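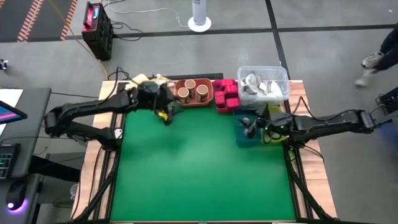
Photo: Skotico

Looking after a work table (and getting your bench back)

I am a huge fan of the big plain table. Give me a flat top, four legs and decent light and I'll happily give up half the gadgets in the shed. Ours gets used for gluing, sewing patterns, seedling trays, bike parts and once a very large batch of marmalade labels, and over the years I've picked up a heap of small habits that keep it nice to work on. Take whichever ones suit your place!

Mats

Put a mat down. A good cutting mat costs less than refinishing a timber top, and you'll feel much braver with a knife in your hand. Buy the biggest one that fits and leave a bit of bare edge showing all the way round, so you've got somewhere to clamp.

Store spare mats flat. Under a bed is perfect, behind a wardrobe is not (ask me about the one that set into a curve like a roof tile). If yours has already curled, lay it on a flat floor in a warm room with a few heavy books on top and leave it overnight. Don't put it in the sun and never use an iron. Hot cars will ruin a mat in a single afternoon, and so will a coffee mug straight off the machine.

For cleaning, lukewarm water with a drop of dish soap and a soft nail brush. Brush in little circles, wipe, and let it air dry. Fabric fluff that's worked down into the cuts comes out beautifully with a white pencil eraser. Dried PVA usually peels off if you flex the mat gently. Go easy on solvents - a bit of eucalyptus oil on a rag will shift sticky label gunk, but test a corner first and wash it off afterwards.

Rotate the mat end for end every month or so. We all cut in the same spot, and you'll get twice the life out of it.

Timber edges

Bare timber edges cop the most wear and get the least attention. Twice a year I run 240 grit along ours by hand, just enough to knock off the fuzz, then wipe on a thin coat of hard wax oil and buff it off after twenty minutes. Lay oily rags out flat outdoors to dry before they go in the bin. They really can catch fire in a heap.

Dents: put a damp cloth over the dent and touch it with the tip of a hot iron for a few seconds. The fibres swell back up and it's the most satisfying thing in the world. It works on dents but won't do anything for a cut where the fibres are severed. For those, a smear of wood filler in a matching colour, then sand.

Metal legs

Check the bolts when the seasons change. Timber moves, metal mostly doesn't, and the joint in between slowly works loose. I do ours in August when it's too miserable to be outside. Snug them up with a spanner, going round opposite corners a little at a time, and don't crank on them.

If the table still rocks, it's nearly always the floor. Slide folded card under the short leg until it sits still, measure the thickness of the card, and cut a proper pad from rubber or cork. Ours needed 2 mm. Scuffed black paint can be touched up with a small tin of enamel and a kid's paintbrush.

Bins and small bits

Square bins beat round ones every time! They sit against each other, they don't roll, and you can line them up along the back where they're out of elbow range. I like shallow ones best, because anything deeper than your hand becomes a lucky dip.

Use one bin for things that belong somewhere else. Everything that strays onto the table goes in there while you work, and at the end you walk it round the house in one trip. I emptied our old button and screw tin into a row of bins last winter and counted the lot for fun - 994 pieces, of which 81 were the same useless picture hook. Those went to the op shop.

Label the front of the bin and not the lid. Lids wander. Masking tape and a marker is fine, and when the contents change you just peel it off. The tape leaves a mark if it's been on for years, so swap it now and then.

Brand-wise I'm not fussy. We have two Losell bins that have survived being stood on, and a Pollelik set that stacks well but goes a bit brittle in the cold. The cheap ones from the discount shop are doing fine too.

Light and height

For cutting and other close work, put the lamp on the opposite side from your writing hand, so your own shadow doesn't fall where the blade is going. Two small lamps are nicer than one big one.

A good standing height is a bit below your elbow. If your table is too low, raise it on blocks with a recess for each leg so it can't walk off. If it's too high, get a stool with a footrest, and your back will thank you by about the second evening.

Five minutes at the end

Blades retracted, glue lids on, brushes washed, mat wiped, bins pushed back. I put the radio on and race the news. Coming down in the morning to a clear patch of mat with the kettle going is such a treat, and I get twice as much done before lunch.

More in this series: Sharpening kitchen scissors | Getting wax out of a tablecloth | Storing paint so it lasts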